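Fledetura Planner
Motion planning and perception software for two-arm workcells

Fledetura Planner runs two arms from a single scene model. It takes the view from a head camera, labels what is on the table, and plans both arms together so that neither one waits longer than it has to. Version 40 adds support for thin and hanging items — plates, mugs on pegs, wire baskets.

What it handles
Objects are matched against a library of 1066 household shapes, and new ones can be added from 37 views or fewer. Cable routing is part of the collision check. If a cable's loop would cross a planned path, the planner picks another path or stops and reports it.

Kitchen table layout, head camera view
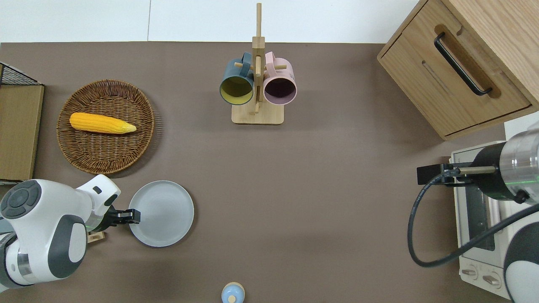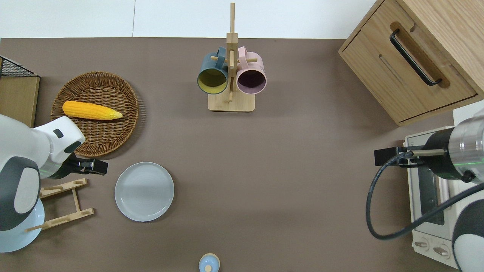
Tabletop module
The tabletop module is sold separately. It includes:
Rim grasp planning for plates and trays
Handle detection for mugs, upright or hanging
Drawer and door models for small cabinets and ovens
Keep-out zones, drawn by hand or loaded from a file

Requirements
One Linux workstation with a supported graphics card. Drivers are included for Sutherland and Movden arms; others need the generic joint interface. A full replan takes 200 ms on the reference machine.

Licences and support
Licences are per workcell and include a year of updates. Vunard supplies the software and answers support requests until 5 p.m., except on Thursday, when the desk closes at noon. For a trial licence, write to Édgar Villca in the sales office and say which arms and camera you use.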